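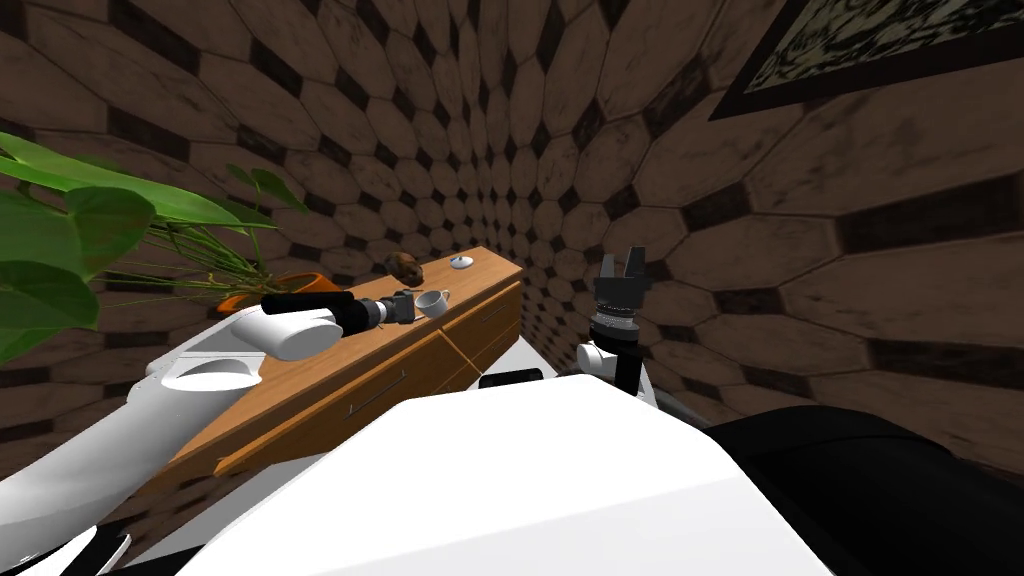

3.2 安装抽屉滑轨与面板

适用于 Goler 系列矮柜。开始前请确认柜体已按 3.1 节调平，并备好十字螺丝刀、卷尺和铅笔。

1. 将左右滑轨分开摆放。轨身前端压有字母 L 或 R，L 装在柜体左侧板，R 装在右侧板。
2. 按住滑轨中段的黑色卡舌，抽出内轨。
3. 从侧板前沿向内量 42 毫米，用铅笔做记号，外轨前端的第一个螺孔对准此处。
4. 先拧入前后两颗螺丝，不要拧紧。用卷尺核对左右外轨之间的净宽，前后两处都应为 524 毫米，然后拧紧全部螺丝。
5. 将内轨固定在抽屉侧面，下沿与抽屉底边平齐。
6. 双手托平抽屉，将内轨对准外轨推入，听到咔嗒声后再推到底。

注意：第一次推入时阻力较大，属正常现象。来回推拉几次后仍然发涩，请抽出抽屉，检查滚珠架是否停在外轨最前端。

7. 装上面板，从抽屉内侧拧入四颗面板螺丝，留半圈余量。
8. 关上所有抽屉，调整面板，使相邻面板之间的缝隙上下一致，再逐个拧紧。
9. 安装拉手。随附的长螺丝用于双层面板，短螺丝用于单层面板，请勿混用。

小心：柜体未固定到墙面之前，不要同时拉开两个抽屉。家中有幼儿时，必须先完成 3.4 节的防倾倒安装。

小心：请勿使用电动冲击工具。螺孔滑丝后不能靠更换更粗的螺丝修复，请向 Stulham 服务部索取补孔套件，订货号 87。

保养：每年用干布擦净滑轨一次，不要涂抹食用油或蜡。

柜体调平方法见 3.1 节，拆卸抽屉见 3.5 节。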